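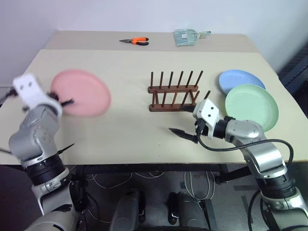

Home | Properties | Inspections | Forms | Contact
Filed under: Rentals, Move-Out Checks, Safety

MOVE-OUT SAFETY WALK, Plernside, Unit 19
August 2, 2024
Walked by: Salamatu Lamptey
Copy to: Maëlys Gaillard, Moulin office

Key: OK = fine as is. FIX = before new tenant. WATCH = look again next visit.

ENTRY AND HALL

Front door closes and latches - OK
Deadbolt - FIX. Sticks at the last quarter turn. Had to lift the door by the handle to get it to throw. Strike plate wants moving down a hair. Graphite didn't help.
Peephole - OK
Hall light - OK, but the shade is cracked. Swap it when someone has the ladder out.
Smoke alarm, hall - FIX. Chirps. New battery put in while I was there and it still chirped. Date on the back is rubbed off so just replace the whole unit.
Floor strip at living room doorway - FIX. One screw up, catches a sock. Did not have the right bit with me.

KITCHEN

Range burners, all four - OK
Oven door - WATCH. Drops the last couple of inches. Springs tired.
Anti-tip bracket behind range - FIX. Not there. Was on the June list too, please can this one get done.
Hood fan - OK on low, rattles on high. Filter is greasy, soak or replace.
Outlets by sink - GFCI trips and resets, OK
Under sink - WATCH. Old stain on the cabinet floor, dry to the touch. Ran the tap and the disposal for 2 minutes, no drip. Paper towel left under the trap so we can see next time.
Fire extinguisher - gauge in the green, OK. Bracket loose, FIX.
Upper cabinets - OK. One hinge squeeks.
Counter and table space - leave clear for the painters. Dish racks, pliers, other small stuff goes in the hall closet before they get here.
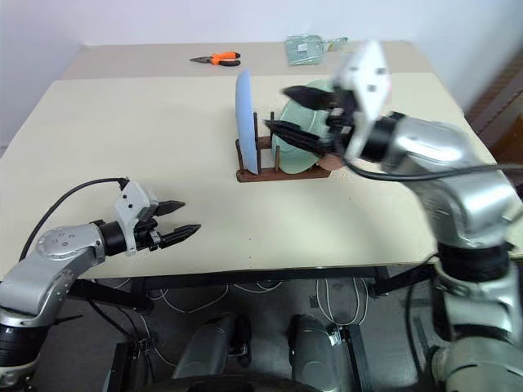

Does the hall smoke alarm have to be changed before the painters come in?
Change it first. They'll be in there three days with the door shut and that unit can't be trusted. Bag the new one while they sand and take the bag off at the end of each day.

BATHROOM

GFCI - OK
Exhaust fan - WATCH. Runs, barely holds a square of toilet paper up. Clean the grille first then see.
Grab bar - OK. Pulled on it hard.
Tub caulk - FIX. Gone black along the back, open gap at the corner by the faucet. Cut out and redo, don't smear new over old.
Hot water at tub - too hot. FIX, turn the heater down. Let it settle overnight and recheck at the tap.
Toilet - rocks. Shim and tighten. Look at the ring while your at it.

BEDROOM

Window opens fully from inside, no tools - OK
Window lock - OK
Smoke alarm - OK, tested, loud
Closet rod - FIX. Pulled out of the drywall on the left. Needs an anchor or a cleat, the hole is too big for another plain screw.
Outlet behind where the bed goes - FIX. Cover plate broken, one corner gone. Cheap part, do it first.
Baseboard heater - OK. Tell the new tenant to keep curtains and bedding off it. Malletis left us a stack of the heater cards, they're in my tray.

LIVING ROOM

Outlets - OK, one is painted over by the balcony door. Scrape or replace.
Balcony door - slides OK, lock OK, no bar in the track
Balcony rail - WATCH. Some give at the right hand post. Not loose enough to close the balcony, but I want Stumell to look at that base before fall. I'll call them.
CO alarm - OK, tested

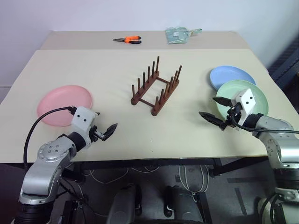

Blind cords - FIX. Long loop on the big window. Cleat on the wall up high or swap the blind, prefer swap.
Ceiling - hairline crack by the light, same as last time. Old. Leave it to the painters.

UTILITY CLOSET

Heater relief valve and pipe - OK, pipe ends low over the pan
Panel - labels half missing. FIX. Maëlys, I wrote what I could in pencil, the two at the bottom I couldn't work out. Please trace those.
Clearance in front of panel - 30 inches wide and the floor taped off, OK now. Keep it that way.
Dryer vent - FIX. Lint packed at the elbow. Pulled out what I could reach, needs the brush.

COSTS

Keep this round under 1,000 dollars not counting paint. If the rail turns out bad that goes on its own ticket, don't squeeze it into this one.

ORDER OF WORK

1. Smoke alarm, range bracket, outlet cover
2. Water heater temp, dryer vent
3. Deadbolt, floor strip, closet rod
4. Painters
5. Tub caulk, after paint, then keep it dry a full day

Keys: both sets back, mailbox key missing. Charge it.

Signed, S. Lamptey
Recheck by: Maëlys, once step 3 is done. Initial each FIX line on the paper copy please, not just the top.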